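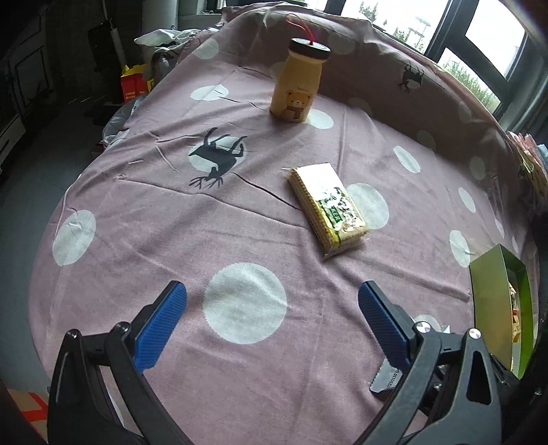
Frequently Asked Questions: Day Surgery and Outpatient Procedures

Monora Surgical Center, Cairns

The answers on this page apply to adults who have been booked for a planned procedure with a same-day discharge. They do not replace the instructions in your admission letter. If the two differ, please follow the letter and let the booking office know.

Last reviewed 2020-05-14

Before your admission

How will I know my date and arrival time?

Your date is confirmed by letter once your surgeon has completed the booking form. The arrival time is confirmed separately by telephone on the working day before surgery, after the operating list has been finalized. The time you are given is an arrival time and will be earlier than the time of your operation. Patients on the same list are often asked to arrive in stages.

Do I need a pre-admission appointment?

Most patients complete a health questionnaire and speak with a nurse by telephone. You will be asked to attend in person if you have a heart or lung condition, if you take blood-thinning medicine, if you have diabetes treated with insulin, or if you or a close relative has had a serious reaction to an anesthetic. Dr. Santosh Sandhu, Director of Anesthesia, reviews all questionnaires that are referred by the nursing team and may request further tests.

When must I stop eating and drinking?

Your fasting times are printed in your admission letter and depend on the type of anesthetic and the time of your list. Please do not use times given to you for an earlier operation or by another hospital. Chewing gum and candy count as food. If you have eaten or drunk after the stated time, telephone the ward before you leave home. Your procedure may need to be moved to later in the day or rebooked.

Should I take my usual medicines?

Bring a complete list of your medicines, including vitamins and herbal products, to your pre-admission appointment or have it beside you for the telephone call. The nurse or anesthetist will tell you which to take on the morning of surgery. Do not stop a blood thinner or a diabetes medicine unless you have been told to do so by your surgeon, anesthetist or family doctor.

What if I become unwell before surgery?

Contact the booking office if you develop a cough, fever, sore throat, stomach upset, skin infection or any open wound near the site of the operation. Visitor arrangements and screening questions have changed several times since March, and you will be told the current requirements when we telephone with your arrival time.

The day of surgery

What should I bring?

Please bring your admission letter, photo identification, insurance details, current medicines in their original packaging, and any scans or X-rays you hold. Reading glasses and hearing aids may be worn until you go into the operating room. Loose clothing is recommended, particularly after hernia or gallbladder surgery.

What should I leave at home?

Jewelry, large sums of money and other valuables. The center does not accept responsibility for items kept in patient lockers. Nail polish, make-up and contact lenses should be removed before you arrive.

Where do I report?

Report to the main reception on the ground floor. Patients booked for an endoscopy should take the elevator to the Drirnent Suite, where there is a separate desk and waiting area. The entrance from the parking lot is step-free.

Will I meet my surgeon beforehand?

Yes. Your surgeon will see you before the procedure, confirm what is to be done, mark the site where this is required and check that your consent form is complete. You may ask questions at any point and you may withdraw your consent. Your anesthetist will also see you.

May a relative wait with me?

One adult may remain with you during admission when space permits. Relatives cannot enter the operating rooms or the first-stage recovery area.

Going home

How long will I be in the center?

This varies with the procedure. You will be discharged when the nursing staff are satisfied that your pain is controlled, that you can drink without vomiting and that you are steady on your feet. A small number of patients need to stay overnight, and you should be prepared for this.

Can I drive myself home or take a taxi?

You may not drive after sedation or a general anesthetic. A responsible adult must collect you from the ward and remain with you overnight. A taxi is acceptable only if that adult travels with you. Surgery will be postponed if no suitable arrangement has been made.

When may I return to work?

Your surgeon will advise you. Please request a medical certificate before you leave the ward if your employer requires one.

Who do I call if I have a problem at home?

Telephone the ward using the number on your discharge sheet. Call emergency services at once for chest pain, difficulty breathing or heavy bleeding that does not stop with firm pressure.

Accounts and records

What will I be charged?

You may receive separate accounts from the center, the surgeon and the anesthetist. A written estimate is provided before admission. The booking deposit is $600 for endoscopy and $900 for procedures under general anesthetic, and is deducted from the final account.

How do I obtain a copy of my records?

Requests are made in writing through the Netow patient portal or on Form 19, available from reception. Proof of identity is required. Some records from before 2000 are held off site and take longer to retrieve.

How do I give feedback or make a complaint?

Please speak first to the nurse in charge. You may also write to Jaanus Lūse, Patient Services Manager, at the center's postal address. Complaints are acknowledged in writing and have no effect on your care.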